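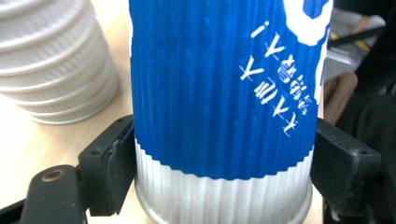
Ribbed cup with blue band and silvery-white lower part.

Questions about ribbed cups and lids

Last updated: May 6, 2021
Shares 37 · Comments 13

These are the questions that readers of the Carnholm kitchen pages send to us most often. Musyoka Owino wrote the answers and Victor Chege checked them.

Why do some cups have ribs on the outside?
The ribs make the wall stiffer, so a thin cup does not bend so easily when you hold it. They also give the fingers a better grip. On some cups the ribs are straight, on others they turn a little around the body.

Can I put a ribbed cup in the microwave?
Only if the cup says so. Please look for the microwave mark on the side or under the base. A silvery color can mean that there is metal in the material, and metal must not go in the microwave. If you can not find any mark, pour the food into a bowl and heat it there.

The text on my cup is in a language I do not read. What should I do?
Ask in the shop where you bought it, or use a translation program on your phone. In our Plerkent shop we keep a folder with translated labels, and you are welcome to look in it. Do not guess about the ingredients if you have an allergy.

How should I store cups that have a lid?
Keep them upright on a flat shelf, with nothing heavy on top. 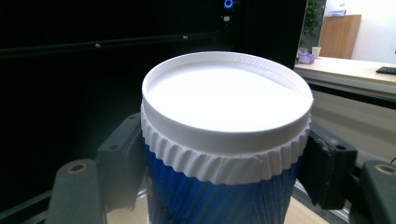 A lid with a raised rim collects dust in the flat middle part, so wipe it before you open the cup. Use a soft cloth with a little warm water. If the cup is made of paper, do not let water run down the sides — the paper becomes soft and the color can come off.

Can I use the cup again when it is empty?
For dry things, yes. Wash and dry a plastic cup well, then use it for buttons, pencils or seeds. I keep four of them in my own drawer for rubber bands and string. Paper cups do not like washing, so I use them one time only.

How do I clean between the ribs?
An old toothbrush is the best tool that I know. Brush along the ribs and not across them, and rinse with clean water.

Does the lid go in the same recycling as the cup?
Often it does not. Take off the lid first and check the mark on each part. In Waweru the lids go with plastic and the paper cups go with general waste, but other towns have other rules.

I have a question that is not on this page.
Write it in the comments below. We read them all, but in July the answers come more slowly.

Comments (13) · Share this page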